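Closing the crown on a striped hat without the pucker

ornance_tension
Ribbed cuff, plain body, stripes, crown gathered on the last round. The gather leaves a small opening at the top and the folds stand up around it. Pulling the yarn tighter just deepens the folds. Do I need decreases, or a different way of closing it?

rhun_m
How many stitches are left when you gather?

ornance_tension
98. No decreases at all.

rhun_m
Too many for a single pass. Run the tail through every other stitch, go round again through the ones you skipped, then pull both. With 98 I would still decrease to half first.

Løken
Disagree with decreasing. It changes the stripe spacing near the top and you end up with a shaped crown, a different hat. The two-pass gather is enough in a light yarn.

rhun_m
It depends on how much fabric is being pulled in. One decrease round directly before the gather does nothing visible to the stripes.

Regula Aebischer
I leave mine gathered and have never had a complaint. The one I finished Wednesday has a green rib cuff with blue and pink inside it, then pink, green, blue, yellow and white bands, and a green crown drawn in to a puckered circle.
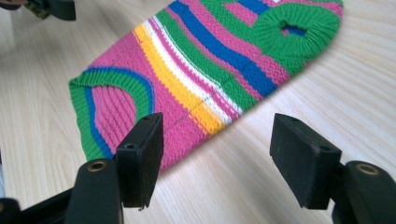 I closed it with a doubled length of the same green, two passes, and fastened off on the inside. The folds radiate evenly if the tension is even – mine were lopsided until I stopped pulling from one side only.

Løken
Which is my point. Leave the stitch count alone.

rhun_m
What is the yarn, though? That decides it. A thick yarn will not draw in like that.

Regula Aebischer
Ruva, the thinner one. I would decrease in the thick.

ornance_tension
Mine is the thick. One decrease round, then two passes. Will try it on the second hat and leave the first as it is.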